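The Year I Fell for Lamps

For a long time I owned one light per room, and it hung from the ceiling. I cooked under it, read under it, looked for my keys under it. Then a friend gave me a secondhand table lamp with a dented brass base, I set it on the bookcase, and that same evening I walked through the apartment switching off everything else. The room looked twice as deep! I have been a lamp person ever since, and I would love for you to become one too.

Start with the corner you like least. Mine was between the sofa and the radiator, a spot where magazines went to die. A slim floor lamp from Saretti went in there, the one with the linen shade that narrows at the top, and now it's where guests sit first. The shade matters more than the stand, by the way. Linen gives a soft, slightly uneven glow, paper is brighter and cooler, and a dark lined shade throws all its light up and down and leaves the middle of the wall in shade (wonderful behind an armchair, hopeless for reading).

Height is the part people skip. When you're seated, the lower rim of a shade should sit near eye level, so that the bulb stays hidden and the page stays lit. On a low side table you'll want a taller base than you think. I stacked three cookbooks under my first lamp for a whole winter before I gave in and bought a proper one.

Bulbs next, and they're cheap enough to play with. I keep 3000 kelvin in the kitchen and go warmer everywhere else. For a reading lamp, 500 lumens is plenty. Put a dimmer on whatever you can, even the little plug-in kind that sits on the cord.

Wall color joins in, too. Soft greens are lovely company for lamplight -- they go gray in the morning and almost golden after supper, and a lamp set close to the wall will show you both moods at once.
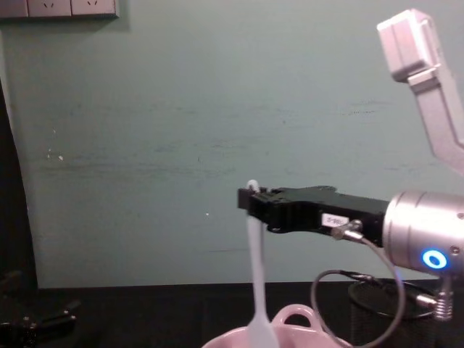
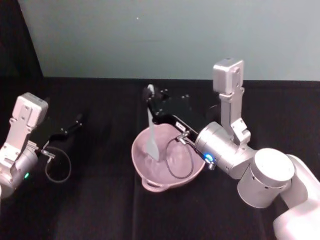
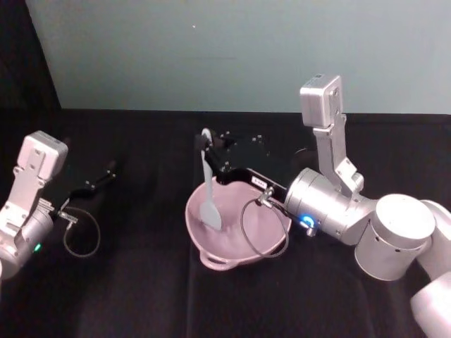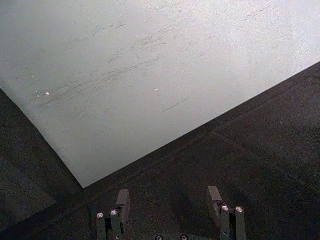
Now, pairs. Two matching lamps at either end of a sideboard look calm and a bit formal, and I do like them in a dining room. In a living room I'd mix. My current favorites are a squat ceramic base from Onuoha, glazed the color of strong tea, and a tall glass one from Nevetti that I carried home on the bus in May with both arms wrapped around it. They have nothing in common except that their shades are the same cream, and that's enough to make them friends.

Don't overlook the tiny ones either. A clip lamp on a shelf, a rechargeable lamp on the windowsill, a picture light over a print you've stopped noticing. Travorcombe makes a mushroom-shaped one that is 76 millimeters across, and I've moved mine so often it no longer has a home. Last week it was in the bathroom next to the soap, and brushing my teeth felt like a hotel stay.

Cords, if they bother you, can run down the back leg of a table with a few fabric ties. I chose a red one on purpose and let it show.

January 1, 2025 | Contact the editors | All rights reserved | Back to top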